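Finger joint

From Dustameck, the open handbook of woodworking terms

A finger joint, also called a comb joint or box joint, is a corner joint made by cutting a row of matching square-sided notches in the ends of two boards and pushing them together at a right angle. It is used mainly for boxes, drawers, trays and small chests. It should not be confused with the tapered finger joint used to join short lengths of timber end to end.

Form

The projecting parts are called fingers or pins and the gaps between them are called sockets. In the usual pattern the fingers and sockets have the same width, often equal to the thickness of the board. One board begins with a finger and the other with a socket. If the width of the board is an odd multiple of the finger width, the joint is the same at its top and bottom edges.

Strength

The joint relies on glue. Each finger gives two faces of long grain against long grain, and the total glued area is much larger than in a plain butt joint of the same size. Unlike a dovetail, the finger joint has no wedging action and can be pulled apart along the line of the fingers until the glue has set. Narrow fingers give more glued area but are more easily broken during assembly.

Cutting

By hand, the fingers are marked with a gauge and square, sawn on the waste side of the line and cleared with a chisel. By machine, they are cut on a table saw or router table with a jig that carries a fixed key. Each new socket is placed over the key to set the position of the next cut. An error in the distance between key and cutter is repeated at every finger, so that a small fault may prevent a wide joint from closing.

The Sirkholm pattern, used for stacking trays, has sides 103 mm high. Early trays had two wide fingers at each corner, later replaced by a row of narrow ones. A batch of 50 trays was normally cut at one setting of the jig.

Movement and finish

The sides should have their grain running lengthwise, so that they swell and shrink together in height. Fingers are commonly left slightly proud and planed flush after gluing. End grain takes up more stain than the faces and shows darker unless it is sealed first. 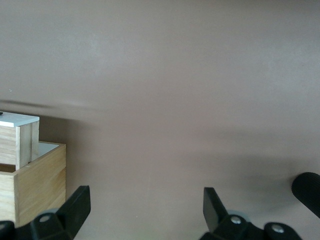 Rhona MacLeish: The section on strength should mention fit. A joint that has to be hammered home squeezes out most of its glue, and I have had corners fail that way in softwood. I would aim for hand pressure and a light tap at the end.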